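Sorting big bricks into bins: by color, or by shape?

Forum > Home & Storage > Toys and Kids' Rooms

piyumi_t
We inherited two garbage bags of the big toddler bricks from my sister-in-law in Olvera. My count is 200, plus a few that got chewed and went in the trash. I run a small play corner at the library annex, four kids at a time, and I want the bricks out on the table in open bins and not in one giant tub. My question is whether to sort them by color or by shape. Shape seems more useful for building. Color seems easier for a three-year-old to put back. What do people do?

flallum_dad
Color. Mine could put red with red before he could tell you what a square was. You will never get a toddler to tell a 2x4 from a 2x3 at cleanup time.

Yuk-lan Fang
I disagree. I had them by color for a year and every build started with all the bins getting dumped, since no kid wants a tower out of only one color. When I switched to long ones in one bin and square ones in another, the dumping mostly stopped. They do learn it. Put one sample brick on the table in front of each bin.

piyumi_t
That's a point about the dumping. How many bins did you end up with?

Yuk-lan Fang
Three. Long, square, and everything with wheels or a face on it.

bfleury
Neither. One shallow tray, everything in it, done. Sorting is for the grown-ups. I have 57 of these at home and cleanup takes two minutes with a dustpan.

flallum_dad
57 is not 200 though.

bfleury
Fair. Two trays then.

apolline.m
For a public space I'd go with color, same as flallum_dad, and I'd match the bin to the brick where you can. The thing I'd spend more thought on is the bin itself. We bought the tall Piner ones for our playgroup and the kids couldn't see in, so they tipped them over. Get something low with rounded corners. Wash them in dish soap before the first use, they come with a smell.

sornham_maxence
Came here to say the same about low bins. Also, they don't need to be fancy. Plain rectangular ones from the kitchen aisle are fine. We have the bins in a row on the table and the bricks go out loose in the middle. If you don't have a bin in every brick color it still works, you just have to decide what goes where and stick to it. We did blue in the white bin because we didn't have a blue one, and everybody got used to it.

Yuk-lan Fang
Blue in a white bin would drive me up the wall.

sornham_maxence
It's easier to see what's left in it. A blue brick in a dark bin disappears when the light is bad.

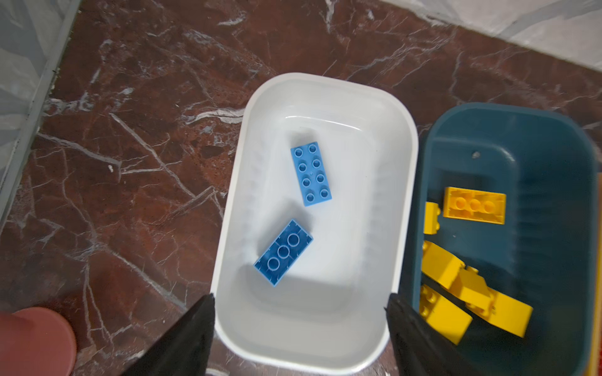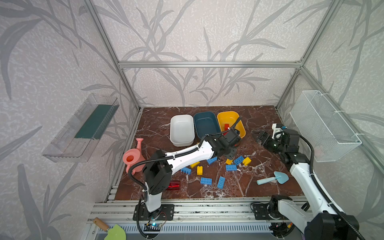

First photo: two blue bricks in the white bin, teal one beside it. Second: white, teal and yellow bins along the back of the table, a red brick in the yellow.

piyumi_t
Thanks, those look about the right size. Does the ribbing inside the teal one collect dirt?

sornham_maxence
A little. Old toothbrush. I do it in December and again before summer.

bfleury
Red in yellow too? You people are making this hard on purpose.

apolline.m
Leave him alone, it's a rule and it's the same rule every time. That's more than I can say for our playgroup.

piyumi_t
I'm going to try color first with four bins, and if the dumping gets bad I'll go over to Yuk-lan's way. Will report back.

Yuk-lan Fang
Give it three weeks. And keep a sample brick out front whichever way you go.

flallum_dad
Hold back half of them as well. 200 on one table with four kids is too many, whatever you put them in. Keep a bag in the closet and swap.

piyumi_t
Good idea, I have closet space. Is there anything for the ones with old sticker glue on them?

apolline.m
Cooking oil, leave it ten minutes, then dish soap. Rinse well or they get slippery.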